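How Two People Can Play One Game on One Couch

Snacks first, then science. 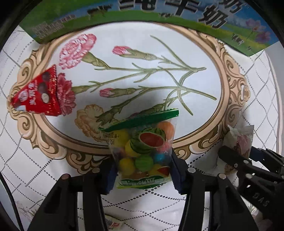

What is co-op, anyway?

Co-op is short for cooperative. A co-op game is one where the players are on the same side. You win together, you lose together, and you argue about whose fault it was together.

There are two main kinds. In online co-op, each player has a machine and a screen, and the machines send messages to each other over the internet. In couch co-op, everyone sits in one room and shares one screen. Online co-op needs a good connection. Couch co-op needs a good couch, and possibly a rule about elbows.

This page is about the couch kind, because it has a puzzle in it. A screen is one picture. If you want to go left to the castle and your sister wants to go right to the swamp, what is the poor screen supposed to show?

The camera that isn't there

Every game has a camera. You can't hold it or drop it in a bathtub. It is a piece of the program that decides which part of the game world gets drawn, and from where.

Imagine the game world is an enormous model town in a dark room, and the camera is a flashlight with an eye. Wherever it points, that part of the town shows up on your TV. The rest of the town is still there in the computer's memory, but it doesn't get drawn. Drawing is hard work, and computers skip hard work whenever they can get away with it. You may know people like this.

With one player, the camera's job is easy. It follows you about like a duckling. With two players it has to make choices, and game makers have come up with a few ways to help it.

Way one: everybody stay close

The simplest answer is to use one camera and make both players stay inside what it sees. Let's say you are playing a game called Mosovier, in which two moles dig for treasure. If one mole runs too far ahead, she bumps into the side of the screen as if it were made of glass. She can't go on until the slow mole catches up.

Some games are pushier than that. They wait a moment, then pop the slow player into a bubble and float them to the front. This is very helpful if you are stuck. It is less helpful if you were one step away from a treasure chest, and you will hear about it from whoever was in the bubble.

Way two: back up a bit

A cleverer camera can zoom. When the players are close together, it moves in. When they wander apart, it backs away until both of them fit.

The computer does this with a bit of math. It finds the point halfway between the players and aims the camera there. Then it measures how far apart they are. Bigger gap, bigger zoom. It does this many times every second, without once sighing.

The trouble is that if you back up far enough, everybody is tiny. Suppose the moles are 63 steps apart. They would be two brown specks, and you would both spend the evening asking, "Which one am I?" So most zooming cameras have a limit, and after that you're back to bumping into the glass.

Way three: cut the screen in two

Split screen gives every player a separate camera. The TV is divided, and each camera gets a piece. With two players you can cut it side by side or one above the other. With four players, everyone gets a corner.

Now your sister can go to the swamp and stay there as long as she likes.

But the computer has to draw the world twice, from two places, in the same tiny slice of time it used to have for one. To keep up, it may leave things out. Faraway trees get simpler. Grass gets shorter. Crowds get less crowded. If you've ever thought a game looked plainer when a friend came over, your eyes were working fine and your friend is not to blame.

Split screen has one more problem, and it's an old one. Your opponent, or your partner, can see your half. In co-op that's fine. In a hide-and-seek game it's a disaster. The proper name for this is screen peeking, and everyone who does it says they don't.

Way four: cut it only when you need to

Some games mix these ideas. They use one picture while the players are together and slide a line down the middle when they part. When the players meet again, the line melts away. Sometimes the line even tilts to point out which direction your friend is in.

It looks like magic the first time. The second time you'll be running back and forth on purpose just to make it happen.

How does the game know who's who?

Each controller has its own connection, by wire or by radio, and the machine gives each one a number. Controller 1 moves the first mole. Controller 2 moves the second. When you press jump, the message that arrives says, more or less, "Controller 2, jump." The game looks up who belongs to number 2, and that mole leaps into a pit.

The game doesn't know who you are. It knows only the number. If you swap controllers with your brother while he's looking for a cushion, you become him as far as the game is concerned. Please use this knowledge responsibly.

Making it fair

Players are hardly ever equally good. One has been playing since breakfast and the other is somebody's grandpa. Game makers have tricks for this too. They may let a partner pick you up when you're knocked down, or share hearts between you. They may give one player an easier job, such as holding the lantern while the other one fights the giant crab.

Many games also add more monsters when a second player joins. That seems mean, but if they didn't, two players would flatten everything in sight and be bored by lunch.

Try it: be the camera

You need a big sheet of paper, a piece of cardboard, scissors, and two small toys.

1. Draw a world on the paper. Put in a castle, a swamp and anything else you like.

2. Cut a window in the cardboard, 12 centimeters wide. This is your screen.

3. Put the toys in the world and lay the window over them so both can be seen.

4. Have two friends move the toys while you slide the window to keep both inside.

5. When you can't, decide what to do. Stop a toy? Lift the window closer to your eye to see more? Cut another window?

You'll find out quickly why being a camera is a tiring job. You may also find out which of your friends always heads for the swamp.

Words to know

Co-op: playing on the same side.

Couch co-op: co-op in one room, with one screen.

Split screen: one screen cut into pieces, with a piece for each player.

Zoom: making things look nearer or farther away.

Screen peeking: what your brother does.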